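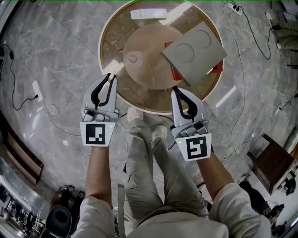
Last changed: 19/05/2025

Transfer fee on a deregistered scooter — who pays the arrears?

psalgado_a
I bought a 125 scooter from a private seller in Grellport. It had been off the road since November. The transfer office now wants 2867 in back road tax and late charges before it will issue a plate in my name. The bill of sale says "sold as is" and nothing about tax. Is the debt tied to the vehicle or to the previous keeper?

stomberg_two
Tied to the vehicle unless an off-road notice was filed. Ask the seller for the filing receipt. If the notice was accepted, the tax clock stopped on the acceptance date and you owe only from the day of sale.

Chornovol
I disagree with the first part. The tax is assessed on the registered keeper. The office blocks the transfer until it is cleared, so in practice the buyer pays, but liability stays with the name on the record. Those are separate questions, and the second one matters if you want the money back.

stomberg_two
The distinction does not get a plate issued.

Chornovol
No, but it decides a small claim. Pay under written protest, keep the receipt, send the seller a demand with 14 days to answer.

hsakai
Check the charge breakdown before paying anything. Mine had three lines: base tax, late charge, and an inspection penalty. The penalty did not apply because the scooter had no valid plate during the period. I filed the correction form at the Stomberg counter and that line was removed in three weeks. The other two stood.

psalgado_a
The breakdown does show an inspection penalty. The seller says he filed the notice by mail and has no receipt.

hsakai
Mailed notices are logged by frame number. Request the log extract at the counter. They will not read it out over the phone.

haddadin_s
Also compare the engine size on the record. A 125 entered as a 150 goes into the next tax band — I have seen it on older Zistley imports.

psalgado_a
Record says 124 cc, so the band is right. I will request the extract and hold off on payment until I have it.

stomberg_two
Ask whether the late charge keeps running while the request is open. At my office it did.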